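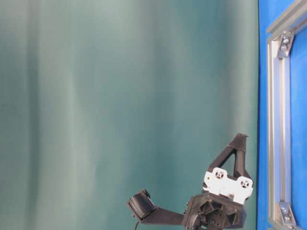
Who repaints the lines in a shared car park?

Suka
Our flats at Penrose have 18 bays out the back and the white lines have nearly gone. People now park wherever they fancy, and I've twice come back to find I can't open my driver's door. The managing agent says repainting isn't in this year's budget. Could I just do it myself one evening?

Danang Lumenta
I wouldn't, not without something in writing. It's the freeholder's tarmac, and if your bays come out narrower than the old ones you'll get the blame! We had ours done in April and it came to 993 pounds split between 14 flats, so up to 80 quid each once they'd added the agent's fee. Dig out your lease plan too – ours had all the bay widths on it. 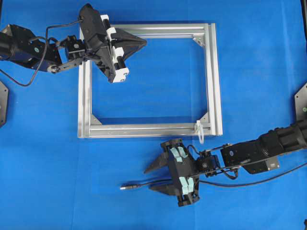 Does it matter what paint they use?
Ask for proper line marking paint, as ordinary masonry stuff wears off under tyres in no time.

Walier
same problem here, I just park at the far end by the bins now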